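Household object sorting (robotics)

Household object sorting is a class of robotic manipulation task in which a machine separates small domestic items by type, color, size or owner and places each one in an assigned container or compartment. Typical items include jewelry, hair accessories, sewing supplies, cutlery, batteries and toy parts. The task is treated in the field as a test of fine grasping and of decision making under clutter. As of 25 Apr 2024 it was not offered as a dependable function in any general-purpose home robot.

Background

Sorting by machine is long established on the shop floor, where parts arrive in known shapes and can be presented one at a time by a feeder or a vibrating bowl. The home version removes most of these conditions. Items are seldom identical, they rest on soft surfaces such as bedding or carpet, and the container is often a reused gift box or drawer insert with no fixed position. A person usually sets the sorting rule by habit and does not state it.

Difficulties

Bracelets and necklaces are the items most often reported as failures. A strung loop has no stable shape, so a grasp point chosen from a camera view may shift as soon as the jaws close. Two loops lying across each other must be recognized as separate objects before either is lifted. If they are not, the gripper raises both, or pulls one until the cord catches on a clip or clasp.

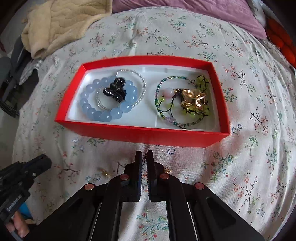

Clear and glossy materials present a second problem. Depth sensors of the structured-light type return gaps or false readings on translucent beads and polished metal, and a shiny tray can produce reflections that software takes for objects. Printed fabric adds false edges in the color image. Methods trained on plain tabletops generally lose accuracy when the same items are moved to a patterned cloth.

Hair claw clips are easier to grip but hard to place, as the teeth hook on neighboring items during release. Small earrings and loose fittings may be thinner than the gap between the fingertips and the surface below, and require either a compliant tip or a scooping motion.

Approaches

Parallel-jaw grippers with ridged inner faces are common in this work. Suction cups, widely used in warehouses, perform poorly on beads and chain. Many recent systems learn from human demonstrations, including demonstrations made with hand-held grippers, which record motion without the need for a full robot arm.

The Prerska benchmark defines 22 sorting layouts, of which four use soft bedding as the work surface. In the first published round, the Fundameck two-arm system completed 16 layouts without human help. The Modham entry, which used a single arm, completed fewer but dropped no items. Neither system finished a layout containing more than two tangled loops.

Shop-floor use

Related methods have been tried in costume jewelry packing and in returns handling. Degefa operated a trial line for mixed accessories in which the machine took almost 34 percent of items and passed the rest to hand sorters. Tangled goods were diverted before reaching the robot.

See also

Bin picking
Deformable object manipulation
Dexterous manipulation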